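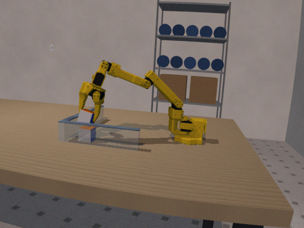
Refinishing my aunt's table, oil or varnish?

ingeborg_l
Posted Mar 6, 2020
Hi everyone, long-time reader and finally brave enough to post! I've inherited a big old oak dining table from my aunt Anoma and I've spent most of the winter sanding it down in the garage (my poor shoulders). It's bare wood now and lovely, and I'm scared to death of ruining it. My neighbor swears by oil. My brother-in-law says oil is for people who enjoy chores and I should put three coats of varnish on it and go live my life. We eat at it every day, and there are grandchildren with juice. What would you do?

zaugg_f
Welcome, Ingeborg! Oil, every time. Ours has had nothing else for 27 years, and when somebody leaves a ring on it I rub that one spot with fine paper, wipe on a bit more, and go have my coffee. Try that with varnish and you'll be stripping the whole top again.

Pludiner
Have to disagree with Ferdinand, much as I love him. Grandchildren with juice means varnish. I oiled ours the first time and spent a whole June chasing purple stains around it. Satin water-based, thin coats, light sanding in between. It doesn't have to look like a bowling alley.

zaugg_f
Thin coats of plastic, you mean :)

rahelf
Can I ask what grit you stopped at? If you went very fine the oil won't soak in much, and I'd go back over it with 120 before you do anything.

ingeborg_l
Oh dear, I went up to 320 because it felt so nice under my hand! Back out to the garage I go.

Pludiner
320 is too smooth for varnish too, so at least we all agree on something. And do the underside while you're at it, please. I skipped mine and the top cupped.

zaugg_f
Never once did the underside of ours and it's flat as a pond. But it won't hurt.

ingeborg_l
You're all so kind, thank you. I'm going to try both on the bottom of the spare leaf this weekend and let the grandchildren loose on it with the juice. Will report back!

rahelf
Please do, and lay your oily rags out flat outside to dry, don't ball them up in the trash. They can catch fire by themselves.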